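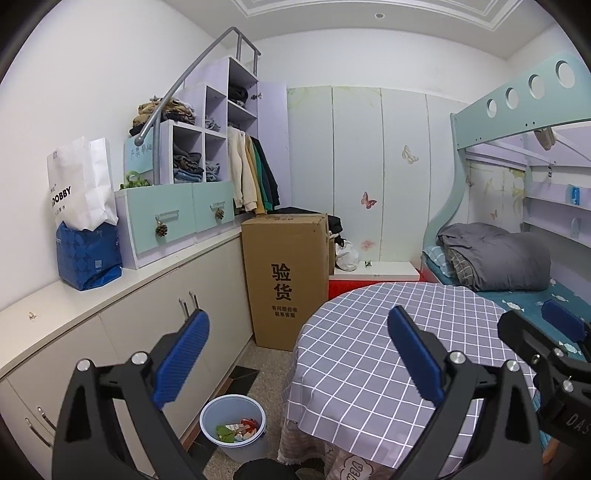
Round table, small bedroom. Gray cloth with the white grid on top, pinkish cloth under it.

March, 9:40 a.m.

Dye bench. Carrying on with the madder on cotton. Batch 4 came out of the rinse last night and is drying on the back line. Color is closer to brick than I wanted. Rosalind thinks the tap water is too hard and I think the bath got too warm in the last half hour. Could be both. I didn't write the temperature down after the first hour, so there is no way to check now.

Scoured the next set of swatches with soda ash and a little neutral soap. The Hirkora sheeting gave off a lot of yellow in the pot, much more than the Geston. Changed the water and did it again. Second water was nearly clear.

Mordant: alum acetate, same strength as batch 4. Bran bath after, then a plain rinse. Younes wants to try chalk in place of the bran for one half of the set. Fine by me as long as the halves are notched differently. One notch for bran, two for chalk. Please cut the notches before mordanting. Last time the paper tags went to pulp and we were guessing.

11:15 a.m.

Madder weighed out and soaking. This is the new bag from Filali, ground finer than the old one. It clumps on top, so I am making a paste first with a splash of warm water and stirring that in. The old bag still has some left in it – keep that back for a side-by-side.

Ran the bath up slowly on the small burner. Holding it low and reading the thermometer each time I stir. Target is no higher than 156 F. Went over once when I was on the phone with Asmaa, pulled the pot off, back down within a few minutes. Marked on the sheet.

Asmaa wants a cloth for Gindgate that will take washing at home. So we need wash tests on whatever we pick, with ordinary detergent, and a light test in the south window. Lionel has the gray scale card. Ask for it back.

3:30 p.m.

Swatches out after a cool-down in the pot. Wet, the chalk half looks redder than the bran half, and more even along the folds. Not judging it until dry. The Geston pieces took more color than the Hirkora pieces in both halves, which I did not expect after the scour.

Exhaust bath saved in the lidded bucket. Magdy has 2 skeins of cotton to put through it and they can sit overnight.

To do:
Hem the wash test pieces, 6 washes each.
Buy soda ash.
New battery for the scale – it drifted again after lunch.
Dry weight of batch 4 before anyone irons it.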